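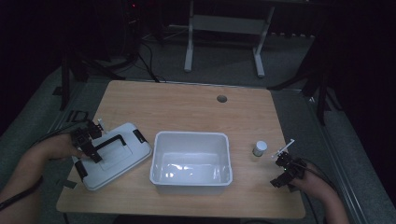 4. Publicar y actualizar anuncios de coches en Collado

¡Ya tienes la cuenta de concesionario activa y llega lo bueno! En esta sección vas a dar de alta tu primer vehículo, ponerle precio y dejarlo visible en el buscador. Si todavía no has conectado tu sede con Flilia, el módulo de inventario, vuelve a la sección 3 y hazlo antes de seguir.

4.1 Crear la ficha del vehículo

1. Entra en Inventario > Nuevo vehículo.
2. Escribe el número de bastidor completo, sin espacios ni guiones. Flilia rellena marca, modelo, año y motorización.
3. Revisa la versión. Hay modelos con acabados muy parecidos y a veces el programa te ofrece dos o tres candidatos; elige el que coincida con la ficha técnica.
4. Indica los kilómetros tal como los marca el cuadro.
5. Pulsa Guardar borrador.

Nota: en los coches de importación el bastidor puede no devolver ningún resultado. Pulsa entonces Introducir a mano y completa los campos con asterisco. Se tarda un poco más, pero la ficha queda igual de bonita y aparece en las mismas búsquedas.

4.2 Poner el precio

1. Abre el borrador y ve a la pestaña Precio.
2. Escribe el precio al contado, con impuestos incluidos.
3. Si ofreces financiación, activa la casilla y añade la entrada, el plazo y la cuota.
4. Elige las provincias donde quieres mostrar el anuncio. Puedes tener un precio distinto en cada una (¡muy útil si los portes cambian mucho!).

PRECAUCIÓN: el precio financiado nunca sustituye al precio al contado. Si dejas vacío el campo del paso 2, el anuncio se queda en revisión y no se publica.

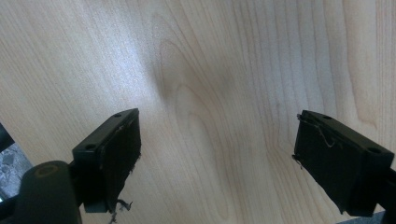 4.3 Comparativas y equipamiento

La comparativa es la parte que más nos gusta, y la que más usan los compradores. Collado coloca tu coche junto a otros de la misma categoría y muestra las diferencias línea por línea - consumo, maletero, potencia, garantía restante.

1. En la pestaña Equipamiento, marca los extras que lleva de serie y los opcionales por separado.
2. Añade una descripción de hasta 500 caracteres. Cuenta lo que un comprador preguntaría por teléfono: revisiones, neumáticos, segunda llave.
3. Pulsa Vista comparativa y comprueba que no queda ninguna casilla en gris.
4. Pulsa Publicar.

El catálogo reconoce ya más de 266 versiones de turismos y furgonetas, y cada actualización trae unas cuantas nuevas. La lista se amplió por última vez el 17 de abril.

4.4 Renovar o retirar un anuncio

Los anuncios duran 31 días. Para renovarlos, selecciónalos en la lista y pulsa Renovar; se conservan el texto, el precio y las consultas recibidas. Para retirar un coche vendido, usa Marcar como vendido y no Eliminar: así se mantiene el historial de la sede.

PRECAUCIÓN: Eliminar borra también los mensajes de los interesados y no se puede deshacer.

Si trabajas con Skirnine para la facturación, espera a que la venta figure como Sincronizada antes de cerrar la ficha. Las dudas sobre esta conexión las lleva Tuấn Lý, del equipo de soporte de Atden, y las de catálogo, Thắng Đinh. Escríbeles desde Ayuda > Contacto con la referencia del anuncio.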